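Sorting out the kitchen worktop

14 July 2021

I finally got round to clearing the worktop. It had been on my list since June, when we moved the kettle and everything else seemed to spread out into the space it left. We have one long run of counter in the flat at Prusbridge and not much else, so whatever comes in through the door ends up on it. Post, keys, onions, a bag of pegs that belongs downstairs.

I took everything off first and put it on the table. Then I went over the surface with washing-up liquid and a cloth. It's a speckled grey, which was already in when we got the place. I wouldn't have picked it, but it hides crumbs well. A bit too well, as I found when I ran my hand along the back by the wall.

The jars went into the cupboard over the cooker. The bread bin stayed where it was. I threw out a bottle of vinegar with nothing much left in it and a packet of yeast from before we moved.

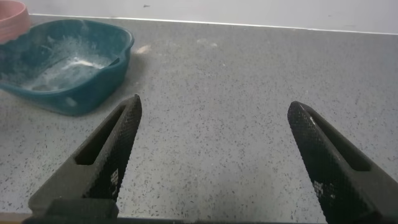
The teal tub on the grey counter.

I bought the tub from Sung, the hardware shop by the station, for the washing-up. Our sink is a shallow one and the plates knock against the tap if you try to do them straight in it. It's a plain plastic thing with rounded corners and a thick rim, so you can get hold of it when it's full. Hwa-young thinks it should live under the sink. I've tried that and it means moving the bucket every time, so for now it's staying out on the worktop.

I also had a go at the drawer with the tea towels. Half of them were too thin to dry anything and have gone in the rag bag. Min-kyu wants some for cleaning his bike, so he can have the stripy ones.

Still to do: the shelf above the fridge, which I can't reach without the steps, and the grout behind the cooker. Seul-gi says bicarbonate of soda and an old toothbrush will do it. I've got the bicarb but I need to find the toothbrush, which was in the pile on the table and has since gone somewhere else. The pegs are still up here as well.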